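Home | Topics | Unsolved | Members | Log in
Filed under: Phones and tablets > System updates > Storage

Update says not enough space, but I deleted almost everything

Guangming Dai
January 2019

Hello to all. I have a Punimora tablet that I bought used, and I want to install the system update which it offers me since two weeks. The update is 2,728 MB. Each time I press Install, it downloads for a long while and then I get the message "Not enough space to complete." I have already removed my games, all the music and one map application. In Settings, under Storage, the bar still shows that the "System" part is very large, and there is also a part with the name "Other" which I can't open.

I keep on this tablet a folder of pictures, because I use them as wallpaper. I did not want to delete them, but if they are the problem I will move them to the computer.
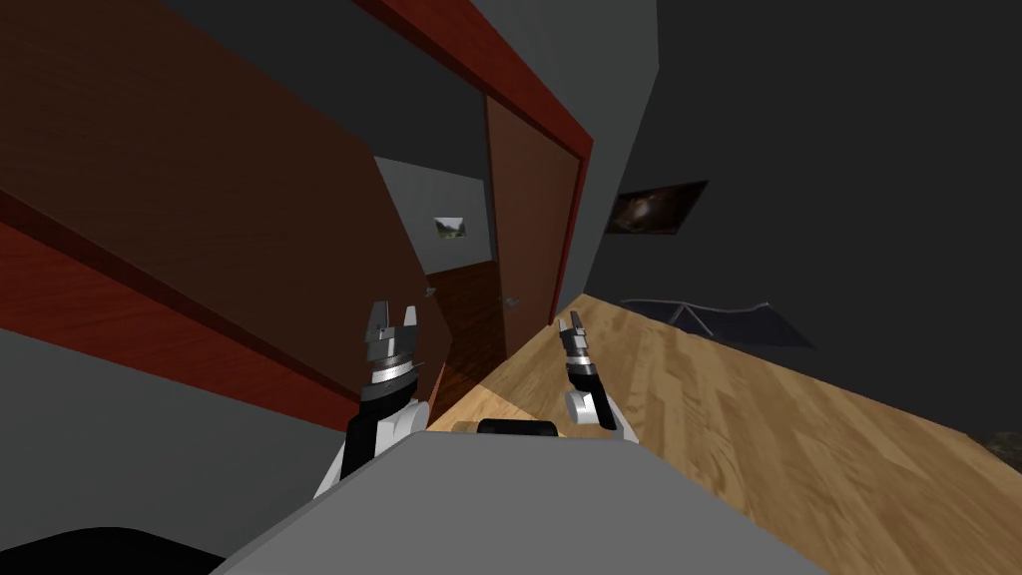 Render with both arms raised

The folder is 196 MB in total, so I think it is too small to be guilty. My questions are these. Is it possible to see what is inside "Other"? And must I have free space of the same size as the update, or more? I would like to avoid the factory reset, because I have no good backup of my notes. I tried to restart the tablet, and also I removed and put back the memory card. The result was the same.

Thank you for your patience with my English.

Hollis Zamora

You need more than the size of the update. The tablet first keeps the downloaded package, then it unpacks it, and for some time both exist together. On my Punimora I needed double. I would try in this order:

Go to Settings, Storage, Cached data, and clear it. On my tablet this alone gave back 300 MB.

Then look in the update screen, press the three dots and choose "Remove downloaded package." Each failed try can leave a piece of the file behind, and these pieces are counted in "Other." This was my case in exactly the same version as you have, if you are still on the one from the autumn.

After this, restart one time and look at the bar again before you press Install. The numbers in Storage are not refreshed immediately, and I lost one evening by believing the old numbers.

About the pictures, leave them in peace if you like them. But check that the wallpaper application does not make a second copy of each one. Mine did it, in a folder called "cropped."

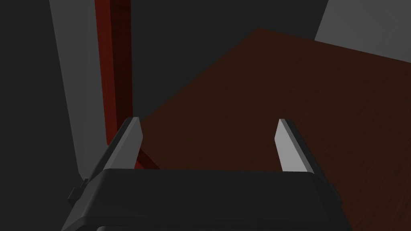 Black gripper with the fingers apart

When I deleted the copies from "cropped," the wallpaper stayed on the screen without any change.

Gus Zamora

Just do the factory reset, it is faster. I did it with my Plaluvano phone and everything was good after.

Leilani Haddad

Please don't do the reset before your notes are saved in another place. The reset erases the internal storage completely, and a Plaluvano phone has online backup switched on from the beginning, which the Punimora has not.

I agree with the list from Hollis, and I add one way which needs almost no free space on the tablet. You can install the update from a computer with a cable. Download the Punimora desktop program, connect the tablet, and choose Update (do not choose Repair, it erases your data). The package stays on the computer. The battery should be at 90 percent or more before you start, or the program will refuse. With my older tablet the screen was black for a long moment in the middle, and I was afraid, but it continued alone.

For the notes: in the notes application there is Export in the menu on the left side. It makes one text file for each notebook. Copy these files to the memory card, and then take the card out during the update.

If the cable way also gives the space message, write here the exact code which is under the message. It is in small gray letters and easy to miss.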